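How to Pack a Kitchen Without Losing Your Mind

Start with what you never use. In my case that was a fondue set, a second fondue set, and 85 takeout menus from a town I left in August.

Plates go in on edge, like records. Wrap each one in a sheet of newsprint, then tuck a dish towel between the last plate and the wall of the box. Glasses get their own box – a small one, unless you enjoy back pain.

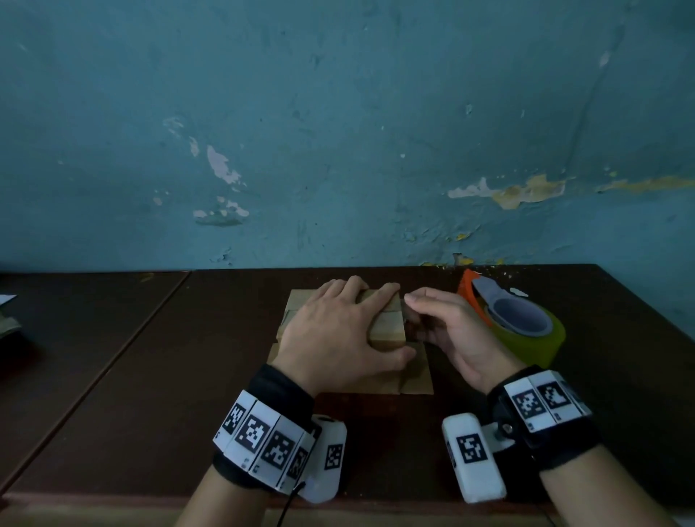
Tape the bottom seam twice. Write the room on two sides, never the top, where the next box will sit. "Misc." is not a room. Keep the kettle, one mug and the can opener out until the truck is at the curb.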